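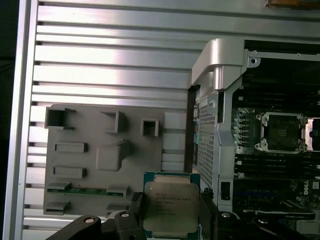
What is in the Hrnčiar recipe card set?
It is a set of 349 household recipe cards, typed out as plain text files, with one file for each card. The cards were written by several hands in the town of Bernel, and most of them are for baking, pickles and soups.

Hrnčiar recipe cards, data card and readme

Contents of the package

cards/ has the text files, numbered 001 to 349
index.txt gives number, title, kind of dish and hand
words.txt is the list of 565 kitchen words with spelling variants
notes.txt has my remarks on single cards, not complete

All files are UTF-8. Lines end in the Unix way, so in old Notepad they can look like one long line. Please use another editor in this case.

Where the cards come from

The cards were kept in the Hrnčiar bakery in Bernel and after its closing they came to the Manilari reading room. They were in no order. The numbers in this set are mine and have no meaning except the order in which I typed.

How the text was typed

I kept the spelling of the cards, also when it is clearly wrong. If a word could not be read, it stands as [?]. If I could read it but I am not sure, the question mark comes directly after the word, as in "marjoram?". Words crossed out by the writer are left out. There are 61 cards with at least one unreadable word, and the index marks them with a small u.

Amounts are left as written. A "cup" on these cards is the coffee cup of the house and not the American measure, so do not convert it. "Spoon" without other word is mostly the soup spoon.

The kind of dish was given by me after reading the card. A plum dumpling is under "sweet", even if in Bernel many people eat it for lunch.

Known problems

Cards 3 and 118 have the same title but different amounts of yeast. Both are correct copies.
The hand column is a guess from the letter shapes. Hands B and D could be one person in different years.
Some cards give no baking time. I did not add any.
Home canning recipes are old and should not be followed for safety of food.

Use

You may copy and change the files for study and for cooking. Please name the Manilari reading room. The word list was made with the Skililness spelling tool and then corrected by hand, so the mistakes in it are mine.

Changes

Tuesday, November 14, 2006: word list added, titles of the soup cards corrected.
April: first version, only the baking cards.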